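Slide 5 — okay, so now I get to talk about parking, my favorite thing to complain about!

When I moved to Tamham in 2000 the town still required 5 spaces for every storefront on Lander, even the tiny key shop. Ask the room who's ever circled for 8 minutes to buy stamps (pause, let them laugh).

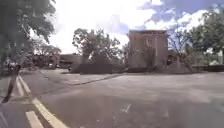 Asphalt and double yellow lines, with the greenery farther back.

Then go straight to Odska. They dropped the minimum in November and 28 owners signed up to try it — I really thought it'd be fewer. Read the bakery letter here if we're on time, skip it if not.

Mention the bus! I forgot it at the Ham talk and got three emails. Next slide is the budget one, go slow, drink some water.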